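Brelwood Growers and Makers Board > Market Stalls > Packing and Display

Tissue or brown paper for small bouquets?

marrowfield
September 17, 2023
Hello everyone. I have a small flower stall at the Saturday-style market in Brelwood, the one inside the old corn hall (built in 1889, with the terrible drafts). Until now I wrapped all my bouquets in brown paper because a neighbor gave me a big roll. This roll is almost finished and I must decide what to buy next.

My wish is to change to white tissue. I think pale flowers look tired against brown. But my sister-in-law, who helps me at the stall, says tissue is a waste of money and it will be in pieces before the customer reaches the bus stop. Qureshi Wholesale sells a pack of 1000 sheets, and this is a lot of paper to own if she is right.

Does someone here use tissue outdoors or in a drafty place? I would be glad for any experience.

pinchpot_annie
I went to tissue two years ago and I would not go back. Do not use it alone, this is the mistake. Two sheets of tissue inside and one sheet of something stronger outside. The customer sees the white edge at the top and the outside paper does the work.

oldradish
I disagree with the whole idea. The flower is what people pay for. I sell in plain brown paper with one string, and in March, when I have only tulips and nothing to put with them, they still sell before noon. White tissue makes a bunch look like it came from the gas station.

marrowfield
Thank you both. @oldradish, for tulips I am with you, strong colors can carry brown paper very well. My problem is with the pale ones. I have a lot of cream and peach this season, and on brown they go a little yellow to my eye.

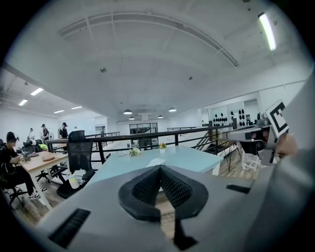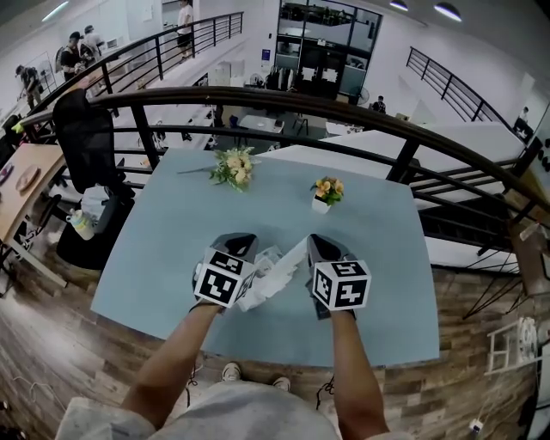

Cream and peach, second picture, at the far side of the blue table.

pinchpot_annie
Those are lovely soft colors. I would not put brown next to them either. Maybe a gray-green paper outside? It would repeat the leaves.

tolland_k
Light blue behind peach works well too, if you look at the table. I never thought of this combination and now I want a blue cloth for my stall. Mine is dark red and I think it eats everything.

oldradish
OK, for those I can accept white. But please not the shiny kind.

tolland_k
To come back to the question about strength. Tissue is not all the same. The cheap one takes up water from the stems and opens at the bottom before you have finished tying it. There is a waxed tissue from Vadix that holds much better. It costs more per sheet, I do not remember how much. The color is a warm white, so check it against your flowers before you order.

marrowfield
I did not know waxed tissue exists! Can it go into the compost? Some of my customers ask me this before they ask me the name of the flower.

tolland_k
I believe it depends on the wax. The pack should tell you. If the pack says nothing, I would tell the customers no.

gooseberry_lane
I sell at the Brosov fair and at my own gate, so wind is my daily life. Some things I learned the slow way:

Dry the stems with an old towel before wrapping. Really dry, up to the place where the string goes.

Fold the sheet off-center, so that the two corners stand up at different heights. A straight fold tears in the middle.

Tie first, wrap second, tie again. If the only string is the outside one, the stems move and cut through the paper.

Do not wrap everything in the morning. I wrap maybe a third of the buckets and the rest when people choose. Tissue that stood for five hours in damp air looks like a used napkin.

oldradish
Your last point is my point. With brown paper I wrap everything at home and sleep longer.

gooseberry_lane
True, I cannot fight this one.

pinchpot_annie
But people like to see you wrap it — I am sure I sell more when my hands are busy. A person stops to look and then they are already at the stall.

oldradish
Or they see that there is a line and they go to the cheese.

marrowfield
I laughed about the cheese because my place is directly next to it.

One more question, about the price. If I add tissue and also outside paper, should I put it on the price of the bouquet? I calculated 70 cents for each with the ribbon, which is not nothing for my small bunches.

gooseberry_lane
Leave out the ribbon. Cotton string is enough and the price stays where it is.

pinchpot_annie
I would keep the ribbon for the big ones and ask a bit more for those. For small bunches, string.

tolland_k
Ask Qureshi if they split a pack. They did it for me once, when another seller took the other half. You have to telephone, it is not on the order form.

marrowfield
Very good, I will call them. My plan now is half a pack of tissue, gray-green paper outside for the pale bouquets, and brown for everything with a strong color. My sister-in-law has read this thread and she says she still expects pieces at the bus stop.

oldradish
I like your sister-in-law.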